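Flurkham 800 Courtroom Recording System
Four-channel and eight-channel digital recording for trial courts, hearing rooms and deposition suites

Product code: FLK-800
Category: Court record equipment
Replaces: Flurkham 600 series (service continues, see Support)
Page revised 1/21/24

Overview

The Flurkham 800 captures the spoken record of a proceeding on separate audio channels and stores it with time-stamped log notes. It is intended for courts that make the official record by electronic means, and for courts that use a stenographic reporter and keep audio as a backup. One recorder serves one courtroom. Several recorders can report to a single clerk's workstation over the building network.

Each channel is assigned to a fixed position: bench, witness, counsel tables, lectern, jury box, sidebar. Because the channels are kept apart in the file, a transcriber can mute all but one of them when two attorneys speak at once. A mixed track is written alongside the separate channels for quick listening. The mixed track is for convenience and should not be certified as the record.

The 800 is sold in two versions. The 800-4 has four microphone inputs and suits hearing rooms, magistrate courts and deposition suites. The 800-8 has eight and is the version most often ordered for jury trials, where voir dire and multiple-defendant cases need more positions. The chassis is the same. A four-channel unit can be upgraded in place by fitting the second input card.

Recording

Audio is written at the same time to two internal drives. If one drive fails, recording continues on the other and the status lamp on the front panel changes from green to amber. Recording does not pause and no operator action is required until the session ends. Replacement drives are fitted from the front, with the unit powered down, and the surviving drive is copied to the new one at the next start.

Sessions are saved as uncompressed audio by default. A compressed format may be selected by the administrator for administrative hearings where local rules allow it. The setting is made per courtroom and cannot be changed from the clerk's screen.

A session cannot be edited after it is closed. Every file carries a hash value, written to the session log when the file is closed and checked again each time the file is opened or exported. Any mismatch is reported on screen and entered in the log. Sealed portions are marked by the clerk during the session and are exported separately from the public portion.

Sidebar and mute

Sidebar conferences cause more trouble in the record than any other part of a trial. On the 800 the sidebar button does three things at once. It feeds masking noise to the jury-side loudspeakers, cuts the public address feed, and keeps the sidebar microphone recording on its own channel. Pressing it again restores the room. The state of the button is logged with the time.

The counsel mute button works differently. It is a press-and-hold control, one at each counsel table, and it silences that table's microphone in the recording as well as in the room. Attorney-client conversation held while the button is down is not captured. Courts should state this to the parties at the start of a proceeding – some older systems muted only the loudspeakers, and counsel who have worked with those systems may assume otherwise. 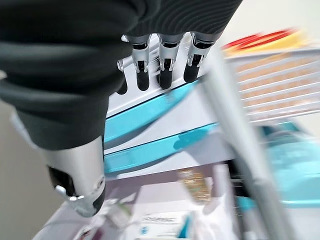 Both buttons are wired. A wireless mute was considered during design and dropped, since loss of the radio link would have left the state of the microphone uncertain.

Log notes

The clerk's workstation runs Tripathi Log, which is included in the price of the recorder. The operator types a short note or presses a function key, and the entry is attached to the time in the audio. Up to 12 function keys can be programmed with common entries such as the swearing of a witness, an objection, a ruling, the marking of an exhibit, or a recess. Selecting an entry during playback moves to that point.

Case captions and appearances can be typed in or imported from a docket export in plain text. Misspelled names can be corrected in the log after the session, but the original entry is retained and both versions are printed on the audit copy.

Courts with heavy calendars should note that Tripathi Log treats each case as its own session. Calling the next case closes the previous file and opens a new one with no gap in the audio. If a case is recalled later in the same calendar, its second portion is stored as a continuation under the same case number.

Playback in the courtroom

Juries sometimes ask to hear testimony again, and judges sometimes need to hear the last question. Playback is available while recording continues. The passage played back is itself recorded through the room microphones, and a log entry is made automatically, so that a reader of the transcript can see that the words are a repetition. Playback to the jury can be limited by the clerk to a marked passage. The system will stop at the end mark and will not run on into an objection or a stricken answer.

Transcription and export

Exports are made to removable media or to a network folder. The following packages are available:

Transcriber package: all channels, log notes, case caption, playback software
Party copy: mixed track and public log notes
Appeal package: all channels, full log, hash report, list of sealed portions
Archive package: all channels and all logs for a chosen date range

The playback software in the transcriber package runs without installation and accepts a standard foot pedal. Transcribers who prefer their own software can open the individual channels as ordinary audio files, though the log notes will then have to be read separately.

The 800 does not produce a transcript. Automatic speech-to-text is available as a separate product, Indesar Draft, and its output is a working aid for chambers. It is not offered as a certified record in any configuration.

Specifications

Microphone inputs: 4 (800-4) or 8 (800-8), balanced, with phantom power
Line inputs: 2, for telephone or video appearance
Outputs: 1 public address feed, 1 masking noise feed, 1 headphone
Storage: 2 mirrored internal drives, front access
Network: wired Ethernet only
Mounting: rack or bench-side shelf
Cooling: passive, no fan
Power: external supply, with battery backup for orderly shutdown
Operator controls: front panel, clerk's workstation, wired sidebar and mute buttons
Recorder stock number: 817 (four-channel)

The absence of a fan is deliberate. The recorder is often installed within a few feet of the clerk's microphone, and fan noise on that channel was a common complaint with the 600 series. Leave the side vents clear and do not stack other equipment directly on the case.

Installation

A site survey is required before an order is confirmed. The survey covers microphone positions, existing loudspeakers, cable routes and the acoustic behavior of the room. Older courtrooms with high plaster ceilings and hard floors generally need directional microphones at the counsel tables. Rooms with carpet and acoustic tile usually do not.

Installation of one courtroom takes a working day where conduit is already in place. The court should plan for the room to be out of use on that day and for a test session to be held before the first live proceeding. The test session should include at least one speaker at every position, a sidebar, a mute at each table and a playback. Surveys are booked through Kerstin Tangen in the Selcombe office. Historic buildings, where drilling may need approval, are handled by Bhupendra Vishwakarma.

Using the 800 alongside a stenographic reporter

Where a reporter makes the official record, the headphone output can be routed to the reporter's position. The reporter hears the microphones directly, which is useful for soft-spoken witnesses and for appearances by video. In this arrangement the court should decide in advance who has custody of the audio, how long it is kept, and whether parties may request it. The recorder can be set to delete backup audio after a retention period chosen by the court. The default setting is to keep everything.

Compatibility with the 600 series

Microphones and cabling from the 600 series can be reused. Button panels cannot, as the mute circuit is different. Recordings made on the 600 series open in the current playback software with channels and log notes intact. Hash checking is not available for those files, which were closed without a hash value.

Training

One operator session and one administrator session are included with the first courtroom. Operator training covers daily start and stop, log notes, sidebar handling, sealing and playback. Administrator training covers retention, user accounts, export and drive replacement. The next group session for new operators is in July at Selcombe. Courts that cannot send staff may ask for the session on site. Akash Mishra arranges both.

Support

Telephone support is available during court hours in the customer's time zone. A faulty recorder under warranty is exchanged for a working unit of the same version, and the drives stay with the court so that the record does not leave its custody. Parts for the 600 series remain in stock, except for the original button panels, which are repaired on request.

Ordering

Quotations are prepared per courtroom and list the recorder, microphones, button panels and installation as separate lines. State the number of counsel tables, whether the room has a jury box, and whether remote appearances are used. Public bodies purchasing under an existing contract should include the contract number with the request.

Sales inquiries: Savita Pathak
Technical inquiries before purchase: Tarun Agarwal

Related products

Indesar Draft speech-to-text
Flurkham wired button panel, counsel table
Flurkham wired button panel, bench
Second input card for 800-4
Foot pedal for transcribers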